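Building a two-arm laundry bench, part 3: rail, cables and first hanger runs

By now you should have a frame standing square and a tabletop screwed down. This part is the one I'd been looking forward to, where the arms go on and the thing starts to look like a robot! Set aside a full evening. I did mine at the Hernorlow shared workshop on a Thursday, and they had to nudge me out at closing time.

What you need

Two small six-joint arms with grippers
One length of slotted aluminum extrusion for the front rail
Two mounting plates, with bolts and T-nuts
Cable clips, more than you think
A hex key set and a felt pen
A clothes hanger and a pair of old jeans

Step 1. Fit the rail

Bolt the rail along the front edge before anything heavy goes on it. Slide all the T-nuts in first (I forgot two and had to take an end off again). Tighten from the middle outward, then sight along it from one end. If it bows, loosen everything and start over. Mine took three goes.

Step 2. Set the spacing

Leave 600 mm between the centers of the two bases. I started closer and the elbows knocked together every time both arms reached for the same spot. Mark the plate positions on the rail with the felt pen, because you will be taking them off again.

Step 3. Mount the arms

Bolt each arm to its plate on the floor, then lift the pair onto the rail. Snug the bolts, swing each arm by hand through its full range with the power off, and only then do the final tightening. Check them again after 40 cycles. The left plate on mine had crept a little.

Step 4. Route the cables

Purple cable was what the Prirkthorpe surplus store had on the shelf, and I've come to love it - it's so easy to spot against white arms. Clip it along the links, but leave a generous loop at the wrist. Turn the wrist 90 degrees each way and watch the loop the whole time. If it pulls straight, add slack. If it snags on the gripper, move the last clip back one screw hole.

Step 5. Load the table

Start with real laundry as early as you can. Foam blocks are fine for checking reach, but denim slumps and drags and gets under things, and you learn so much more from it. I use a plastic tub on the left for whatever is waiting, and a drying stand near the middle.
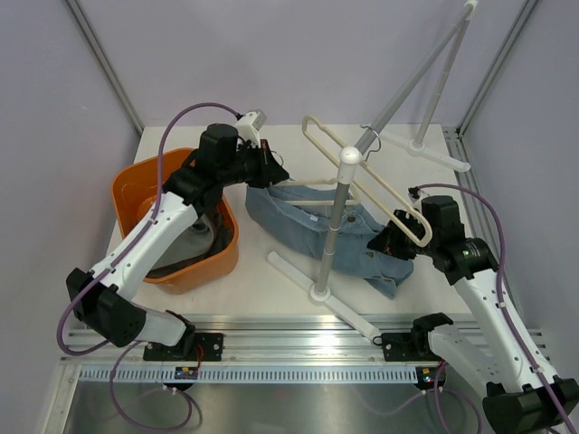
Can I run both arms from one power supply?
Two supplies are the better choice. With a shared one, my second arm dropped out whenever the first lifted something heavy, and splitting them cured it the same night.

Step 6. Teach the hanger move

I record moves in Polari, a little script folder I keep for this bench, but any software that stores joint positions will do. Save these poses for each arm:

Rest, folded back over its own base
Approach, gripper open, a hand's width from the hanger
Grip
Lift, straight up and slow
Hand over or hang

Run it at quarter speed with your hand on the stop button. My first saved set had 106 poses in it, which was silly, and most of them have since been deleted. Fewer poses gave me smoother motion and far less to fix when the stand got bumped.

Step 7. Tune the grip

Hangers are slippery! Stick a strip of thin rubber inside each finger and lower the closing force until the plastic stops flexing. Then try the jeans at the same setting. Denim wants a firmer grip, so save the two as separate values and label them clearly.

Part 4 covers the Ekanayake bracket for the overhead light, plus the code for picking one garment out of a full tub. Bring more cable clips.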